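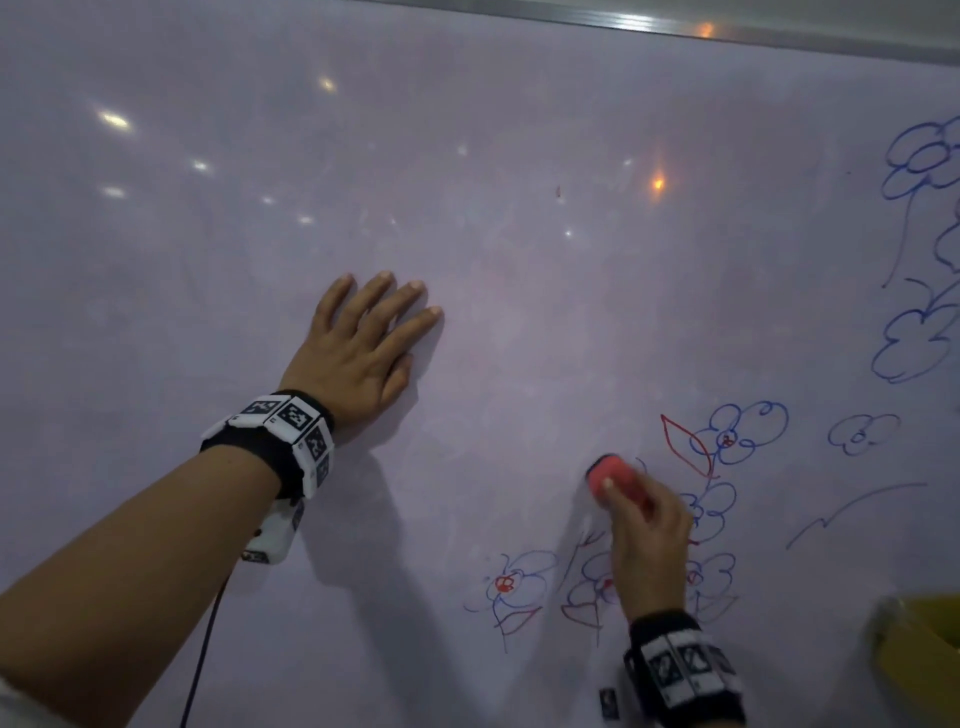
A large whiteboard with an aluminum top rail. Faint marker traces remain on the blank part of the surface.

Equipment review: Skollmont glossy whiteboard, large format
Reviewed by the Furnishings Desk, Vindercombe Adult Learning Center

The Center replaced the chalkboards in its evening classrooms in February. Two suppliers were considered, Odera and Skollmont, and the Skollmont board was selected on the basis of size and delivery terms. This review is offered to other institutions that are furnishing rooms for general teaching.

Delivery and installation

The boards arrived on a Saturday, which suited the Center, as no classes were in session. Packaging was adequate. One carton had a crushed corner but its contents were sound. The printed instructions assume a stud wall and give no guidance for brick, and our maintenance staff had to obtain suitable anchors separately. Each board took two people to lift. The hanging brackets are well made and allow small corrections after the board is up.

Writing surface

Instructors reported that markers move easily across the surface and that thin lines stay clear from the back row. Black and blue are the most readable colors. Green was judged too pale for the larger rooms and has been dropped from our supply order.

Glare was the most frequent complaint. The finish is glossy, and ceiling lights show in it plainly. In one room, students seated near the windows asked to move during the first week. Institutions with bright overhead lighting should request a sample panel before ordering, or consider the matte finish, which Odera offers at a higher price.

Erasing
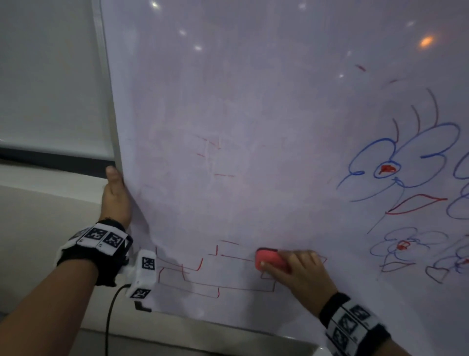

Erasing red marker with a pink rectangular eraser.

Fresh writing comes off with a dry eraser. Writing left over a weekend requires more effort, and red is the slowest to clear. The Center used Urnano cleaning spray once a week during the review period and found it satisfactory, though its odor is strong in a closed room. Erasers should be replaced each term. A worn felt spreads pigment over the board, and instructors tend to blame the board for it.
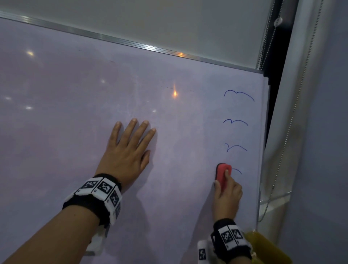 Warranty terms are clear but narrow. Scratches are excluded, as is any damage caused by permanent marker. Our one inquiry to Skollmont, concerning a missing pen tray, was answered in four days, and the part was supplied without charge.

Recommendation

The board is recommended for classrooms with moderate lighting and a regular cleaning schedule. It is not recommended for rooms in which a projector will be aimed at the writing surface. The Center has ordered two more for the language wing.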